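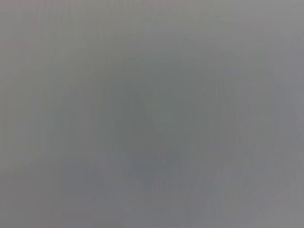

View from the wrist camera, close up, during the open day in March.

Dear Zoriana Lysenko,

I am happy to send you our second report on the Plosby outreach grant, and I do hope you will forgive me for going on a bit, as the open day is very much on my mind. We had 135 visitors through the workshop, which is more than we had chairs for, and 76 of them stayed on for the afternoon demonstration of the Triltero arm. Gun-woo Choo ran it, with the wrist camera showing on the big screen – a lot of people wanted to know what the arm sees when it gets very close to something, and the answer (soft gray and not much else!) started one of the best talks of the day.

Asnakech Gebretsadik looked after the younger children and had them planning a pick-up on paper before they took a turn at the controls. We would like to do more of that. The line for the controls was too long after lunch, and next time we will hand out time slots at the door.

On the money side, we have spent $3,000 of the grant so far, mostly on safety screens and the printed guides. The translated guides are late, and Charoen Paisan expects them from the printer before the next visit.

Still to do are the 2 school visits and the teacher evening. I will write again once the dates are settled.

With warm thanks,
Aisyah Sitompul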